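Soltel Countertop Toaster Oven, Cream

Item 1682
In stock – ships from our Hakier warehouse

Overview
Specifications
What's in the box
Setting up
Daily use
Cleaning and care
Replacement parts
Shipping and returns

The Soltel is a large countertop toaster oven for people who want to toast, bake and reheat without turning on a full-size range. It has a drop-down glass door, a wire rack and four knobs on the front. There is no screen, no app and no clock to reset after a power cut. You set the temperature, choose a function, turn the timer and go.

We have carried the Soltel for several years, and it is the oven we sell most often to people moving into smaller kitchens. It costs more than a basic four-slice toaster oven. Most of the extra money goes into the door and the controls, which are the parts that tend to wear out first on cheaper models.

Who it suits

The Soltel is a good size for a household of one to four people. It will take a whole small chicken, a square baking pan or a tray of cookies. If you only want toast, a pop-up toaster is faster and takes up far less counter space. If you regularly cook for six or more, look at the Anozie, which is wider and has two racks as standard.

It is also a reasonable choice for break rooms, rental units and church kitchens, where a lot of different people will be using the oven and few of them will read the manual.

The door

The door is hinged along the bottom and opens toward you. The hinge is stiff enough that the door does not drop when you let go of it. The glass sits inside a metal frame, and the silver handle is a tube that runs along the top edge, with rounded ends that bend back toward the glass. You can leave the door part of the way down while you get a plate or a bowl ready, and with it tilted like that you can already see the wire rack and the rails on the side walls. For putting in or taking out a full pan, lower it all the way.

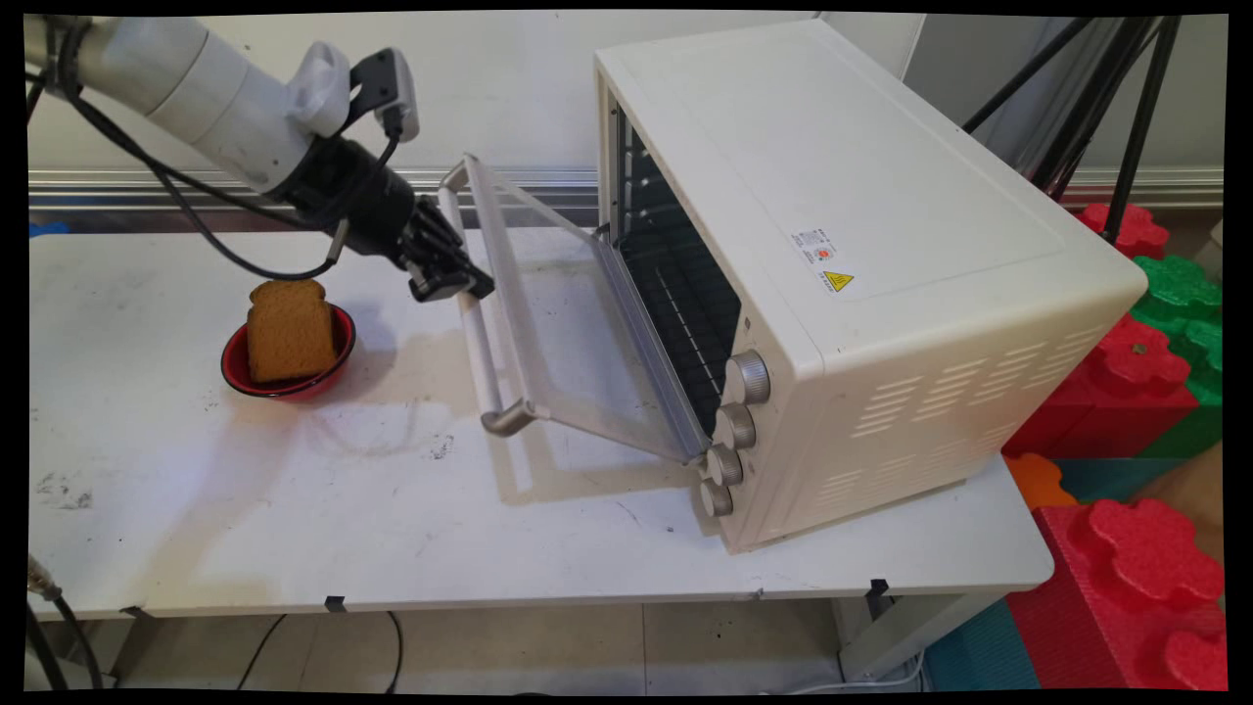
Bread is what most owners put in the oven first, so it is worth spending a few minutes learning how yours toasts. Use the rack in the middle position, lay the slices flat and leave a gap between them. Brown bread needs a little less time than you might expect, as it is hard to judge the color through the glass once the crust begins to darken. A round-topped slice like the one standing in the red bowl will fit on the rack in any direction, so put the flat bottom edge toward the door, where it is easier to get hold of. Turn slices once if you like both faces the same shade. Very thin bread and crackers are better on the lower rails.

Bagels and English muffins go cut side up. Frozen bread can go straight in, with an extra minute on the timer. For open sandwiches with cheese, toast the bread first, add the topping, and finish with the top heat only.

Controls

The four knobs are arranged in a column to the side of the door, with the largest at the top. All four are silver with a ribbed finish, which gives you something to grip when your hands are floury.

From top to bottom they are:

Temperature. Turns from low through to 450°F. There is no click between settings, so you can set it anywhere in the range.

Function. Choose bottom heat, top heat, both, or both with fan.

Timer. Turn it past the ten-minute mark and then back to set a short time. The bell rings once and the oven switches off.

Toast shade. Used only with the toast function. Start in the middle and adjust from there.

The knobs pull straight off for cleaning. They are not interchangeable, so put them back in the same order.

Specifications

Type: countertop toaster oven
Finish: cream
Door: glass in metal frame, hinged at bottom
Handle: tubular, silver
Controls: four rotary knobs
Interior length, side to side: 11 in. usable on the rack
Capacity: 34 quarts
Temperature: up to 450°F
Timer: up to 62 minutes, or stay on
Rack: one, black wire
Power: 120 V, grounded plug
Warranty: two years, parts and labor

What's in the box

Soltel oven
Wire rack
Baking pan
Crumb tray, already fitted
Instruction booklet

Setting up

Take out all the packing, including the cardboard under the rack. Check below the crumb tray too, as a sheet of foam is sometimes left there at the factory.

Put the oven on a flat surface that can take heat. A solid table is fine as long as it does not rock. Leave at least four inches behind the oven and on each side, and do not push it under a low cabinet. The door needs clear space in front of it, so if your counter is shallow, you can set the oven at an angle to make room for the door and still reach the knobs. Keep paper towels, curtains and plastic containers well away from it.

Plug the oven directly into a wall outlet. Do not use an extension cord or a power strip. Try not to run it on the same circuit as a microwave or an electric kettle.

Before cooking anything, run the oven empty for 15 minutes at its highest temperature with a window open. There will be a smell and possibly a little smoke the first time. Both should be gone by the end. If the smell is still there after a second run, contact us.

Daily use

Preheat for five minutes for baking. Toasting needs no preheating.

The oven has no separate power switch. It is on whenever the timer is on. If you use the stay-on setting, remember to turn the timer back to zero when you are done.

The glass and the metal frame get hot – use the handle, and use an oven mitt if the oven has been on for longer than it takes to make toast. Keep plates and bowls off the top while it is running.

The rack does not slide out with the door. To take food out, lower the door fully, pull the rack forward with a mitt until it reaches its stop, and lift the pan off. To move the rack to another height, wait until the oven is cool, tip the front edge up and draw it out over the stop.

Recipes written for a full-size oven usually work with the temperature set 25 degrees lower. Check them a few minutes early. Tall loaves and cakes should go on the lowest rails so the tops stay clear of the upper elements.

Cleaning and care

Unplug the oven and let it cool.

Crumb tray: slide it out, shake it over the sink and wash it by hand. Once a week is enough for most people.

Glass: wipe with a damp cloth and a drop of dish soap. For brown spots, cover them with a paste of baking soda and water, leave it for half an hour and wipe again. Do not spray anything onto hot glass.

Rack and pan: wash in the sink. The rack can go in the dishwasher, but the black finish will dull over time.

Inside walls: wipe with a damp cloth. The side walls are metal and can be scrubbed lightly with a nylon pad along the rails, where grease collects. Never scrub the heating elements.

Outside: the cream finish can be wiped down with soapy water. Turmeric, tomato and coffee should be wiped off the same day. Do not use scouring powder.

Replacement parts

We keep the following in stock for the current model:

Wire rack
Baking pan
Crumb tray
Door handle with two screws
Knobs, sold singly (please tell us which position)
Door glass

The handle and the knobs can be changed at home with a screwdriver. Door glass should be fitted by us or by a repair shop. Heating elements are not sold separately.

Parts for the older Ketora oven do not fit the Soltel, apart from the crumb tray.

Customer notes

"I bake bread twice a week and use this for everything except the big loaves. The temperature was a bit high at first compared with my oven thermometer, so I set it slightly under and that has worked fine. The door is easy to work one-handed." – Sayaka Hoshino

"Bigger than I thought from the website. Measure your counter first. Toast is even. I wish the timer bell was louder."

"Replaced a knob that my son lost. The new one came in three days and fit."

Shipping and returns

Orders placed before 2 p.m. leave the warehouse the same working day. The oven ships in a double carton. Please keep both cartons until you have run the oven once, as we can only take it back in its original packing.

Unused ovens can be returned within 30 days for a full refund. Used ovens can be exchanged within the same period if there is a fault. We have sold more than 1,682 spare parts by mail, and small items such as knobs and trays go out in a padded envelope at the standard letter rate.

If the glass arrives cracked, do not plug the oven in. Send us a photo of the door and the carton, and we will arrange a pickup.

Related items

Anozie wide oven, two racks
Soltel baking pan, extra deep
Soltel wire rack
Oven mitts, pair
Nylon cleaning pads, pack of six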